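Community Help > Home & Small Business Robotics > Laundry and Textiles

Is the Dastetti folding kit worth it for a small secondhand clothing shop?

Posted by NindthorpeThrift

Hello everyone, and thank you in advance for reading all of this, I tend to go on a bit! I run a small secondhand shop in Nindthorpe, mostly children's clothes and basics, and folding is eating my evenings. My nephew sent me a link to the Dastetti folding kit, the one with the tabletop arm, the two-finger gripper and the wrist camera. They are asking $2709 for the full set, and then there is the Nullo software on top of that, free for the first 30 days and then $38 a month. For a shop my size that is real money.

What I would love to know is whether it can deal with ordinary used T-shirts. The demo on their page uses stiff new white ones, all the same size, laid out perfectly. Mine come out of a basket in a heap, they are soft from years of washing, and half of them have one sleeve inside out. I am comfortable following instructions but I don't write code, and I don't have a big table to give up for it. Has anybody here lived with one of these for a while? Would you buy it again?

Emmanuel Okoth

Hi, and welcome! I've had mine since June and I use it for much the same job as you, so let me tell you what I wish I'd read first (get a cup of tea, I go on a bit too).

Setup was friendlier than I expected. The arm clamps to the table edge, you plug in the camera, and Nullo walks you through a calibration that took me one evening with a break for dinner. No code at all. You do need a clear, pale table. I started out on a dark oak one and the software kept losing the edges of navy shirts, so I moved everything over to a white surface and life got much easier.

As for soft old T-shirts, it will fold them, but please don't picture the demo video. If you spread the shirt out flat with the neck facing away from the arm, mine gets a shelf-ready fold most of the time. If you drop it down in a heap, the arm will try to find a hem or a sleeve to pull on, and that is where it gets slow. It pinches, lifts, thinks about it, sometimes lets go and picks a different spot. Cotton that has gone very soft likes to bunch up between the fingers, and then you get a knot where you wanted a sleeve. I usually reach over and straighten it myself. Allow 6 minutes for a badly tangled one, which I know sounds awful, but I'm tagging and pricing at the other end of the room the whole time.

Two practical things. Keep the next garments well off to the side, or it may go for the wrong one. And ask Dastetti about replacement fingers before you order, as the outer faces do get scuffed with use. It hasn't hurt the grip on mine so far, though it looks shabby.

Would I buy it again? Yes, with the monthly plan paused over the quiet season, which they do let you do if you write and ask nicely. Start with the trial and put your very worst shirts through it, the ones you would be embarrassed to show anybody.

I've put some wrist camera views below so you can see what I mean about soft fabric.
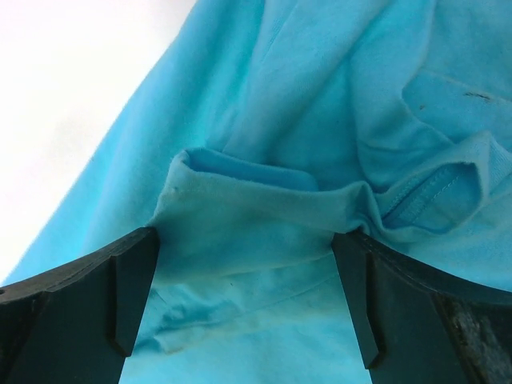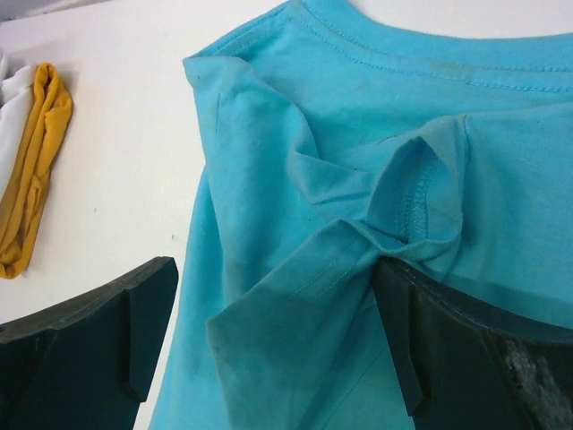
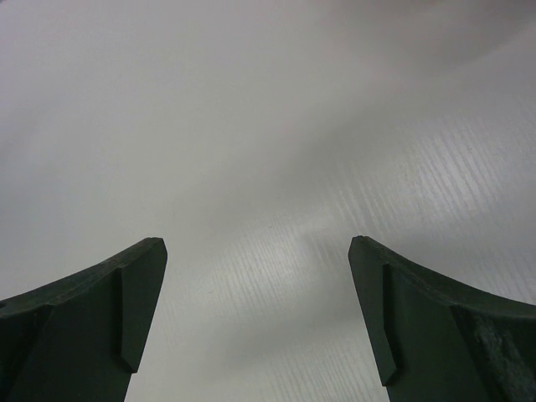 Wrist camera views. First: a fold of the blue T-shirt held between the fingertips. Second: the same color of shirt bunched up in the middle, with a yellow garment waiting off to the left. Third: fingers open over the bare surface.

Orla Phelan

Emmanuel has covered it better than I could, so only a few things to add. I tried the kit at a friend's place and ended up with the Mladenović folding board instead, the plain hinged kind that you flip by hand. It cost me next to nothing, it lives behind the door, and for T-shirts I'm quicker with it than the arm was. My wrists are fine though, and if yours aren't, that changes the sum quite a bit.

If you do go for the arm, check the return terms before the trial runs out. The software trial and the hardware return window were two separate things when I looked, and I very nearly mixed them up!

mendingbasket

my sister has one. good on towels, hopeless on anything with a hood. get the board

NindthorpeThrift

Thank you all so much, this is far more help than I hoped for. Emmanuel, I hadn't thought about the table color at all, and mine is dark brown, so that goes on the list. I think I'll pick up a board now to get me through the next few weeks and write to Dastetti about the replacement fingers before I decide on the rest. Does anyone know if the clamp fits a table with a rounded edge?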